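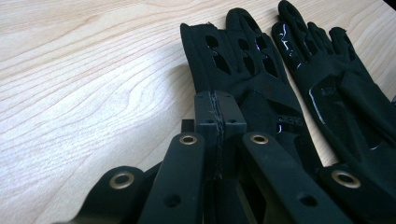 Black gloves on the table

Cold hands on the morning ride, what are you all wearing?
Started by telma_o, 18 July 2018

telma_o wrote:
Righto, winter has properly arrived and my fingers are useless by the time I get to work. It's an 8 km ride, mostly along the creek, and the fog sits in there like you wouldn't believe. I've been through the cheap woolly ones and a pair of ski mitts (can't brake in them, terrifying). Now on plain black stretchy ones with grippy palms. Better, but still not warm on the descent past Sleiman Park. What's everyone else using?

gearedout wrote:
Liners! Thin merino under whatever you've got. I bought 2 pairs in March when Nelton had their clearance and they've been brilliant. Wash them cold or they'll fit your toddler.

mitsuko_n wrote:
Gotta disagree with the liners, sorry. Every time I double up, everything gets tight and my fingers go numb faster. Go up a size or don't bother. What fixed it for me was bar mitts. They look ridiculous, my neighbours have commented, I don't care.

telma_o wrote:
Bar mitts on a drop bar though? I'd lose the hoods completely. And I did wonder about the size, mine are a medium and pretty snug at the fingertips.

old_spoke wrote:
Snug's your problem then. Also, wear a better jacket! Warm core, warm hands. I've done over 1000 km this season in fingerless gloves and a decent vest.

mitsuko_n wrote:
Fingerless in July, you're off your rocker mate.

old_spoke wrote:
Character building :)

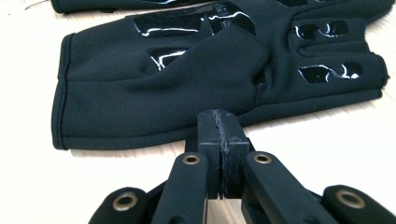
Re: grip on the palms

gearedout wrote:
Separate question, do the shiny patches on that sort of glove last? I had some with a rubbery print and it peeled off at the thumb where I shift.

telma_o wrote:
No idea yet, only had them a few weeks. They hold the bar tape nicely so far. Gets a bit sticky when I'm fishing for my keys.

mwana_b wrote:
Mine peeled too, but I'd been chucking them in the dryer. Hang them over the laundry tap instead. I still reckon colour matters more than palms, plain black is hard to see when you're signalling. I sewed reflective tape on the backs.

telma_o wrote:
Ooh, good call on the tape. I'll try a large and report back after the next frost.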